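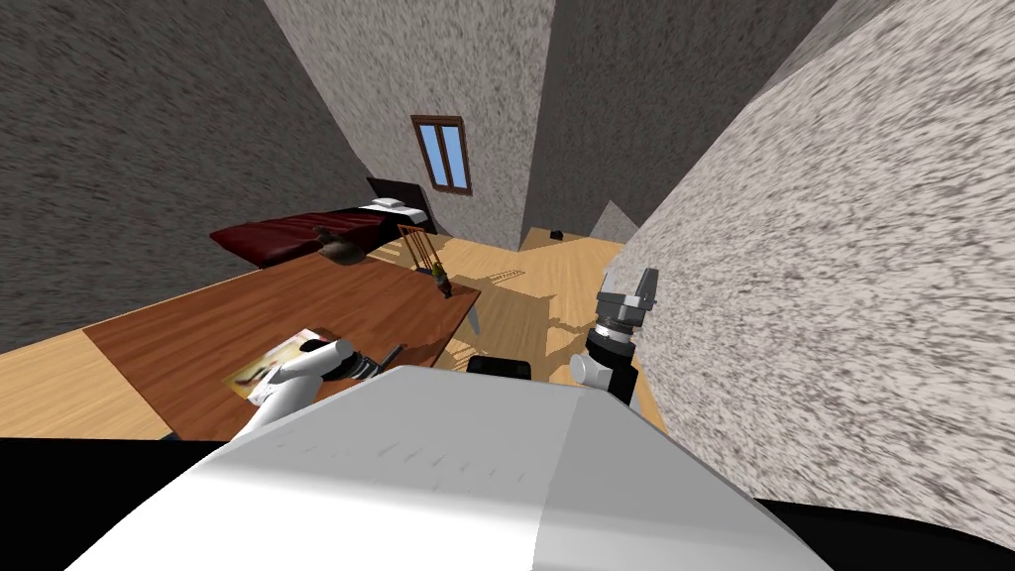 September 5, 2018
Notebook entry, Itinerary Desk, Fivley office

Work continued on the revised coach and ferry tour for the coming season. The draft route leaves Fivley by coach, crosses from Pekport on the morning ferry, and ends with two nights in Koment. Total driving distance is now 928 km. The earlier draft was longer by 123 km, the difference being the inland loop, removed at the request of the coach operator.

Hotel allocation. The Hyvönen guesthouse has confirmed 132 bed nights for the season. Breakfast is included; packed lunches must be ordered by 6 p.m. on the day before. The rate for single rooms is still outstanding and has been left blank in the costing sheet.

Ferry. Group check-in at Pekport closes almost an hour before departure. The printed program allows less. Pages 3 and 4 are to be corrected before the text goes to the printer. Coach height must be stated on the booking form.

Koment walking tour. The harbor section is closed for paving until October. The guide office proposes starting at the upper gate and coming down by the steps. Guests with limited mobility would need the shuttle, and its seating has not been checked. Do not advertise the harbor walk in the meantime.

Open items:
Single room rate, Hyvönen
Shuttle seating, Koment
Revised ferry wording to colleagues for review
Luggage tags, old stock still shows the former telephone number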